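Winter Coats Come Out of Closets in June for Prestonness Clothing Drive

Residents of Prestonness are being asked to go through their winter clothes this month, while the weather is warm and the coats are not being worn. The Evumar clothing room on the lower level of 2523 Bayram Street will take jackets, fleeces, sweaters, snow pants, hats and gloves through the end of June.

The clothing room gives out coats free of charge starting in the fall. In past years it collected them in October and gave them out in the same few weeks, which left little time for washing and sorting. Last year the shelves for children's sizes were bare before the first snow, and several families were put on a waiting list.

"People start asking for coats before we have unpacked the bags," said Barış Kırmızıgül, who runs the room. "If the bags come in June, we have the summer to get through them."

The goal is 100 adult coats and as many children's coats as the shelves will hold. Large and extra-large men's sizes are needed most, followed by children's sizes 10 and up. The room already has plenty of women's dress coats and is asking people to hold on to those until next year.

Fleece jackets are welcome, including the thick sherpa kind that many people wear indoors. Kırmızıgül said they go quickly, as they can be worn alone in the fall and under a shell in January. They also give the sorters the most trouble. Pile that has been through a hot dryer goes stiff and flat, and it does not come back.

He suggests that people lay each jacket out on a bed before bagging it. A bed is big enough to spread the sleeves and check the hem, and a plain sheet makes it easy to see lint, pet hair and loose threads. Every zipper should be run all the way up and down, including the ones on the pockets. A missing pull is not a reason to keep a jacket back, but a zipper that splits open behind the slider usually is.

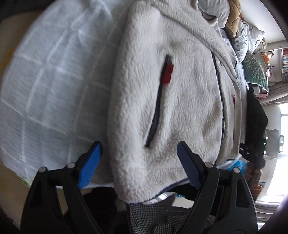 Pockets should be emptied. Last year's bags turned up house keys, a hearing aid, grocery lists, a library card and a good deal of candy. The keys and the hearing aid were returned. Anything found this year will be kept in an envelope at the front desk until the drive ends.

Fleece should be washed before it is dropped off. The clothing room has one washer and cannot keep up with large loads. Its handout, available at the desk, gives these directions for fleece and pile jackets:

Close all zippers and turn the jacket inside out.

Wash in cold water on a gentle cycle, with a small amount of detergent and no fabric softener.

Hang to dry, or use the dryer with no heat.

When the jacket is dry, turn it right side out and brush the pile lightly with a soft brush.

Jackets should not be ironed. Name tags may be left in. Sorters will take them out or cover them.

Down coats are a different matter, and people who are unsure about washing one may bring it in as it is. Brilura, the dry cleaner on the corner of Bayram and Mill, has agreed to clean down and wool coats for the drive at no charge, up to 10 a week. Those coats should be left at the clothing room and not at the store. They will be carried over together each week.

Items that cannot be used include coats with broken main zippers, jackets with large burns or tears, single gloves, and anything with a strong smell of smoke or mothballs. Small holes are fine. Two women from the sewing group that meets upstairs do the mending, and they have asked for spare buttons, hooks and zipper pulls in any color. A jar for these is on the counter inside the door.

Clothes should be folded and packed in closed bags or boxes, with the sizes written on the outside if known. Hangers are not needed. The room has more than it can use and will give them away to anyone who wants them.

The clothing room opened nine years ago in a storage area with one rack and a folding table. It now has racks along three walls and a small fitting corner with a mirror. Over the past year it gave out 1703 pieces of clothing, counting everything from coats to pairs of socks. Coats made up a smaller part of that than Kırmızıgül would like.

"Socks are easy, we can buy socks," he said. "A warm coat in the right size has to come from somebody's closet."

Storage over the summer has been the main worry. The lower level gets damp in July, and two boxes of wool hats had to be thrown out a couple of years ago after they were left on the floor. Since then a dehumidifier has been put in and the bottom shelves have been raised. Coats collected this month will be hung where there is room, and fleece will be folded into lidded plastic bins, sorted by size.

Drop-off is from 9 a.m. to noon and again from 4 to 7 p.m. on weekdays. The side entrance has a ramp, and someone will come out to the curb for heavy bags if the driver rings the bell by the ramp. Bags should not be left outside the door overnight. Several were soaked in the spring and could not be saved.

People who want to help with sorting can come during the evening hours. The work is done standing at tables and includes checking zippers, pinning on size tags and packing bins. Children may help if a parent is with them.

Coats will be given out beginning in October, during the same hours. No proof of income or address is asked for, and each person in a household may choose one coat, one hat and one pair of gloves. Families who were on last year's waiting list will be called first.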